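Clurine Peg Board – white, with blue parts

I've been selling this board out of my little shop since June, and it's still the thing I pull out first when somebody asks me what to get for a person who likes to keep their hands busy.
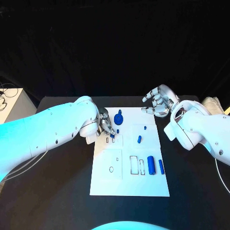 So, what do you get? It's a flat white board with a set of loose blue pieces, and the fun is in picking the pieces up, standing them on end, moving them about and lining them up again. I know that doesn't sound like much! I thought the same when Ea Briem first talked me into ordering a box of them, and then I sat down with one after lunch and looked up to find the afternoon mostly gone.

The board is a rectangle with square panels marked out on the top. I like it best with a short side toward me, so the far end is a bit of a stretch and I have to use my whole arm. You can turn it the long way across if you have a shallow table or if two people are sharing. Mine lives on a dark tabletop, and I'd recommend that if you have the choice – a white board on a white table just sort of disappears, especially in the evening.

The pieces

They're all blue and they're not all the same, and that's really why I went with Clurine over the other sets I tried. The littlest pegs are tiny. I mean a proper fingertip pinch, and if you have long nails you'll probably mutter at them. Then there's a slightly bigger cylinder that you can get a decent hold on, and it likes to roll, so keep an eye on it. My favorite is the round one with the wide base and the short knob on top (I call it the pulley, my nephew calls it the hat). You take it by the knob and it sits down nicely on its base.

If you're new to this kind of thing, start with the round one and work down to the small pegs. People always go straight for the smallest ones and get cross.

Size and weight

The board is 350 mm on the long side and 200 mm on the short side. It weighs 360 grams without the pieces, so it's light enough to carry under one arm, and it fits in the Wallusow tote if you bought one of those from me last year. It does slide a little on a very smooth table. I put a square of shelf liner under mine and haven't thought about it since.

Cleaning

Damp cloth, drop of dish soap, done. Please don't put the board in the dishwasher. I did (of course I did) and it came out with a slight bow that never quite went away, so that one is now my shop copy and I can't complain to anyone. The blue pieces can go in a bowl of warm soapy water, but put a strainer over the drain before you tip it out.

Not for small kids

The little pegs are small enough to swallow, so please keep the set well away from babies and toddlers, and from dogs who eat things. I sell the Hakim stacking cups for the younger crowd and they're chunky and cheerful and very hard to lose.

Spare pieces

You will lose a peg. Everybody does! I keep bags of spares and they go in the mail the same day if you write before noon. The Grenditz pegs look close but they're a hair too fat, so don't mix the two sets in one drawer like I did.

Shipping and stock

I have 11 boards on the shelf as of 2021-02-01 and the next box is already on order. They go out in a flat carton with the pieces in a cloth bag. If the bag arrives open, shake out the packing paper before you toss it – that's where the small ones hide.

Questions go to the shop address at the bottom of the page. Ea answers on the days I'm packing, and she knows the board better than I do.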